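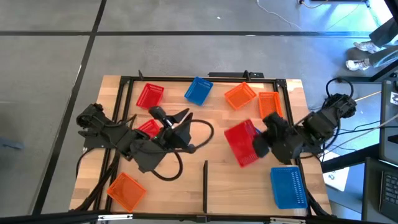
Red, blue and orange bins on a butcher-block tabletop.

The Small Bin Habit

By Capucine Lacroix

Print | E-mail this story

Ludivine Gilbert used to keep her sewing supplies in one deep drawer. Zippers were under the bobbins, and the bobbins were under everything else. In June she emptied the drawer and moved it all into small plastic bins in three colors.

Red holds thread. Blue is for zippers and elastic, and orange takes whatever is still waiting for a decision.

"I gave myself 37 minutes," she says. "It took the whole afternoon."

Monique Deschamps, who runs the Sillilau workroom and its 900 spools of thread, starts with the bins themselves. She puts them all on a bare table and groups them by color or size before a single spool goes in. Bins that don't match anything get set aside.

She likes perforated sides for fabric scraps, but not for pins or beads — those need a solid wall. Labels go on last, after the bins have been in use for seven days. Before that, she says, people change their minds.
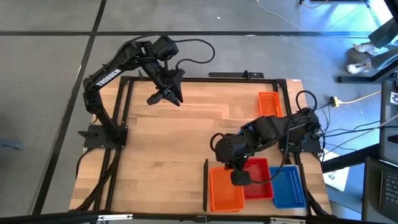 Orange, red and blue, side by side along one part of the table.

Gilbert keeps her bins open. Lids end up in a stack of their own, and she was tired of looking for the right one. Once a month she goes through the orange bin. Last time she found a buttonhole foot she had already replaced.

E-mail | Print | 7 comments | 37 shares

Related
A Better Place for Buttons
Ayodele Nwachukwu's Two-Shelf Pantry
What to Do With a Deep Drawer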